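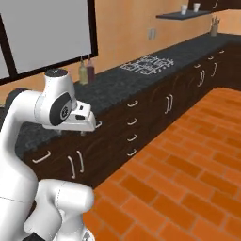

Stone lasts forever, Bhavana Thomas was told when she signed for her new kitchen, and she would like to know who has been around long enough to check.

She paid $3749 for the benchtop alone. The salesman called it an investment. I've heard that word used for spas, pergolas and a second oven, and I'm still waiting to meet the buyer who paid extra at auction because of any of them.

The renovation trade runs on this kind of talk. Tokby, which sells kitchens out of a showroom the size of a hangar, promises its benchtops are "worry free". The care sheet then runs to two pages. No bleach, no hot pans, no lemon juice left overnight. Reseal as needed – and good luck finding out what "as needed" means.

Tudur Penry has fitted kitchens since 1993 and is cheerfully rude about most of it. He says the colour people ask for changes every few years, and that he's pulled out plenty of perfectly good tops to put in ones that do the same job. His own is laminate. It has a burn near the stove and he chops his onions on it.

I asked Tokby for the testing behind its lifetime claim. I got a brochure. When I asked again, I got the same brochure and an offer to book a design consultation in January.

Thomas, meanwhile, has bought a bottle of sealer and two trivets. The warranty, she has since noticed, doesn't cover stains, chips or heat.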